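3. Field filtration, flushing volume and filter blanks

Figure 2. Interior of an open desktop computer case.

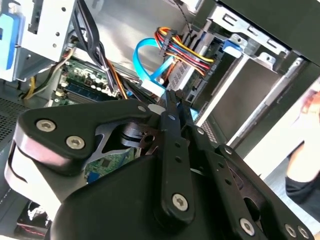
3.1 Sampling sites and sample set

Water was collected at three locations in the Kerr catchment: the upstream weir at Lovville, the raw water intake at Stekangate, and the lake outlet below the two. The Lovville site drains mostly forested country and carries strongly coloured water for most of the year. Stekangate receives return flows from irrigated paddocks and is more turbid, with a larger share of fine mineral particles. The lake outlet is clear outside the algal season.

The full set comprises 2839 filtered samples. Of these, 271 were field duplicates, taken from the same bucket and filtered by the same operator with a second unit from the same pack. Samples were rejected where the bottle label could not be matched to the field sheet, or where the operator had recorded a damaged filter housing. Rejected samples are not part of the total given above.

All sites were sampled from the bank with a bucket and line. The bucket was rinsed with site water before filling, and the rinse was tipped out downstream of the sampling point. Filtration was done on site, out of direct sun. Where conditions did not allow this, the unfiltered sample was kept on ice and filtered at the Standside laboratory on the same day. The place of filtration was recorded for each sample and is carried as a factor in the analysis.

3.2 Filter types

Four membrane materials were compared: polyethersulfone (PES), cellulose acetate (CA), nylon and hydrophilic polyvinylidene fluoride (PVDF). All were bought as sealed disposable units with a nominal pore size of 0.45 µm. This size is the usual operational cut-off between dissolved and particulate matter in routine water monitoring, and it was kept here so that results could be set against the existing record for the catchment. It should be read as a convention. A good deal of colloidal iron and organic matter passes through a membrane of this rating, and the amount that does so falls as the filter loads.

A glass fibre prefilter was used at Stekangate whenever the operator judged that a single membrane would block before the sample bottle was full. The prefilter was either built into the housing or fitted upstream in a separate holder. The two arrangements differ in hold-up volume, and so in the volume needed to displace the first water through the unit. They are treated separately in Section 4.

Units were drawn from the packs in the order supplied. Lot numbers were written on the field sheet along with the time of opening. Part-used packs were folded closed and kept in a lidded box between trips — a practice that had been in place before the study and was left unchanged.

3.3 Flushing procedure

Each filter was flushed with site water before any filtrate was kept. Two flushing volumes were used, 20 mL and 40 mL. The smaller volume matches the instruction in the catchment sampling manual. The larger was added after early blanks suggested that nylon units were still releasing organic carbon at the end of the standard flush.

The flush was pushed through by hand at a steady rate and discarded. The syringe was then refilled with fresh sample and the filtrate run straight into the bottle. Operators were asked not to draw back on the plunger with the filter attached, as reverse pressure can lift the membrane off its support and open a path around the seal. If the plunger had been drawn back, the unit was thrown out and a new one flushed.

Assigning the flushing volume at random for each sample was considered and set aside as too prone to error in the field. Volumes were instead assigned by trip, and all filters used on a given trip received the same flush. This confounds flushing volume with conditions on the day. The effect was reduced by alternating the two volumes through the wet and dry seasons, and the trip was included as a random term in the models. Even so, comparisons between volumes rest on fewer independent units than the number of bottles would suggest.

3.4 Blanks

Three kinds of blank were prepared. A bottle blank consisted of laboratory water poured directly into a sample bottle. A filter blank consisted of laboratory water passed through a flushed unit into a bottle at the bench. A field blank was prepared in the same way as a filter blank, but at the sampling site, with laboratory water carried there in a sealed container. For filter and field blanks, the flush was also made with laboratory water.

The difference between the filter blank and the bottle blank was taken as the contribution of the filter unit. The difference between the field blank and the filter blank was taken as the contribution of handling on site, including dust. Both differences can be negative by chance where the true contribution is small. Negative values were kept in the data and were not set to zero, as doing so would have raised the mean contribution of the cleaner materials.

Laboratory water was checked for organic carbon at the start of each batch. A batch was repeated where the check fell above the reporting limit. No correction for laboratory water was applied to the natural samples.

3.5 Analysis of filtrates

Filtrates were split on site into two bottles. The first, for dissolved organic carbon, was pre-combusted amber glass with a lined cap. The second, for trace metals, was acid-washed polyethylene and was acidified after filtration. Acid was never added before filtration, since it would have brought particulate iron and manganese into solution.

Organic carbon was measured by high-temperature combustion with infrared detection after removal of inorganic carbon. Metals were measured by inductively coupled plasma mass spectrometry. Instrument settings were those in routine use at Standside, and the samples were run within the normal queue alongside unrelated work. Analysts were given bottle numbers only and did not know which membrane had been used.

3.6 Adsorption to the membrane

A filter can change a sample by adding material or by removing it. Blanks detect only the first. To look for the second, a bulk volume of filtered lake water was passed a second time through a fresh, flushed unit of each material, and the filtrate was collected as a series of equal portions. Loss to the membrane shows up as a low concentration in the early portions, followed by a rise towards the feed value as binding sites fill.

The feed for this test had already been through a membrane of the same rating, so any further loss by sieving should be small. It cannot be ruled out. Iron and organic colloids may grow during storage, and some of the loss seen in the oldest feed water may be due to this. Feed water was therefore used on the day it was prepared, and a portion of the feed was kept at the beginning and end of each run.

Nylon was expected to show the greatest uptake of coloured organic matter, given its known affinity for polar and acidic compounds. CA and PVDF were expected to show little. No firm expectation was held for PES, for which reports differ and may depend on the wetting agent used by the maker. That information was requested for each product and was not always supplied.

3.7 Clogging and effective pore size

Operators recorded the total volume passed and whether the unit had blocked before the bottle was full. Where a unit blocked, a second was flushed and the remaining volume added to the same bottle. The bottle was flagged. Flagged samples are a mixture of filtrate from a nearly clean membrane and filtrate from a heavily loaded one, and the proportions are not known exactly.

Loading narrows the effective pore size, so the last water through a blocked filter tends to carry less colloidal iron than the first. Larger flushing volumes bring forward the point at which this begins. A longer flush may thus lower the carbon blank while biasing the iron result, and the balance between the two will depend on the turbidity of the site. At Lovville, where turbidity was low, about one flagged bottle was recorded per trip. At Stekangate flagged bottles were common after rain, with or without the prefilter.

Pressure was not measured. Hand pressure on a syringe varies between operators and rises as the membrane loads, and forcing a partly blocked unit can deform soft aggregates enough to carry them through. Operator was recorded by code and tested as a factor.

3.8 Statistical treatment

Duplicate pairs were used to estimate within-site repeatability for each membrane material and analyte. Concentrations were log-transformed before analysis, apart from the blank differences, which were left on the original scale because of the negative values noted in Section 3.4. Mixed models were fitted with membrane material, flushing volume, place of filtration and site as fixed terms, and trip and lot nested within material as random terms. The interaction between material and flushing volume was kept in all models whatever its significance.

Results below the reporting limit were treated as censored. Substituting half the limit was tried as a check and altered the estimates for manganese at the lake outlet, where censored values were most frequent. The censored fits are the ones reported in Section 4.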